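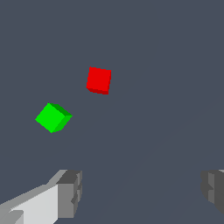

*Red and green, a gap between them.*

The Lillville Winter Reading Swap is done, and what a run it was! We started in December with 100 donated paperbacks on two carts, and by closing day 233 had changed hands -- mysteries went first, as they always do, and the big Bergmann atlas went home with Ruairi Shearer.
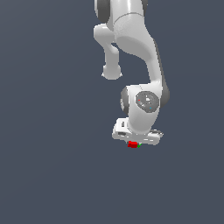 Lillville, Sun 19 March

Birutė Vītola read to us from her Dulska stories this afternoon, and I could have listened until supper. She did all the voices (the goose!) and stayed late to talk with the kids. Pichit Boonchu brought sesame cookies, and I'd love the recipe, Pichit, if you're reading this.
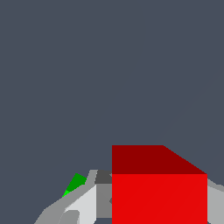
## Coming up next

Poetry night is in the back room at 7. Bring a poem you love, your own or not. Hélène Kennedy has the sign-up sheet at the front desk.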